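Le sandwich de midi, sur la petite table ronde
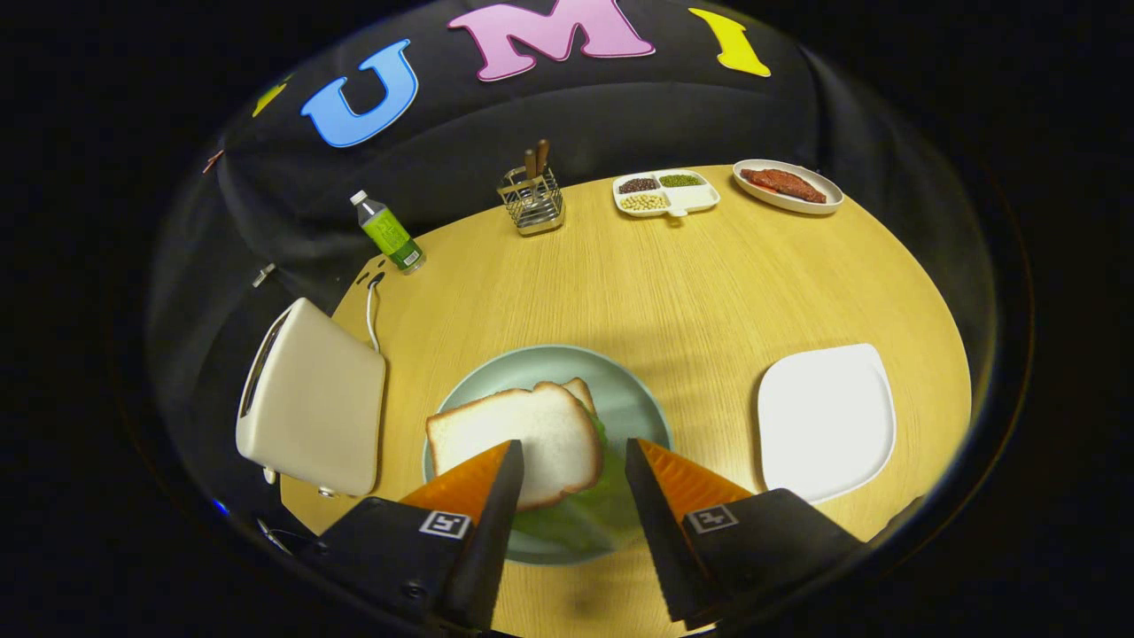 Pourquoi une table ronde

Quand je suis arrivée en France, j'avais une grande table rectangulaire, héritée de l'ancien locataire. Elle prenait la moitié de la pièce et je mangeais toujours au même coin, le reste servait à poser le courrier. Maintenant j'ai une table ronde en bois clair, très jaune pâle, et j'en suis contente. Il y a de petits trous près du bord pour passer les câbles. Au début je les trouvais inutiles, mais le fil du grille-pain traverse la table chaque midi, alors j'ai changé d'avis (même si, par paresse, je ne le passe pas toujours dedans).

Le pain

Je prends du pain de mie blanc, avec la croûte. Mon amie Stamatia enlève la croûte et moi je ne comprends pas, c'est la partie qui a du goût. Le grille-pain est de couleur crème. Je l'ai acheté d'occasion pour 28 euros, avec un réglage dont les chiffres sont presque effacés. Je le mets un peu après le milieu. Certains jours je ne grille rien du tout, surtout quand le pain vient d'être ouvert et qu'il est encore bien souple.

La salade

Une feuille de laitue verte, lavée et bien séchée dans un torchon. J'insiste sur le séchage, car une feuille mouillée donne un pain mou en dix minutes. Chez moi, à la maison de mes parents, on coupait la laitue en rubans très fins. Ici je la laisse entière et elle dépasse du pain. C'est moins pratique pour mordre, mais j'aime voir le vert sur l'assiette bleu-vert.

Les assiettes

J'en sors toujours deux : la ronde, pour monter le sandwich, et la carrée blanche, aux coins arrondis, pour le servir. Cela fait une assiette de plus à laver, je sais. La carrée vient d'une boutique qui s'appelait Bakalis et qui a fermé en décembre. Je n'ai pas pu compléter la série et je fais donc attention à elle – j'ai déjà cassé sa sœur.

Ce que je mets dedans

Cela dépend du frigo. Le plus souvent du fromage frais avec du citron et du poivre, parfois un œuf dur écrasé avec un peu de moutarde. Socorro Londoño, une lectrice, m'a écrit qu'elle ajoute de l'avocat et une pincée de cumin. J'ai essayé hier vers 13 heures et c'était très bon, mais il faut manger vite, l'avocat glisse de tous les côtés. La prochaine fois je l'écraserai à la fourchette avant de le mettre sur le pain.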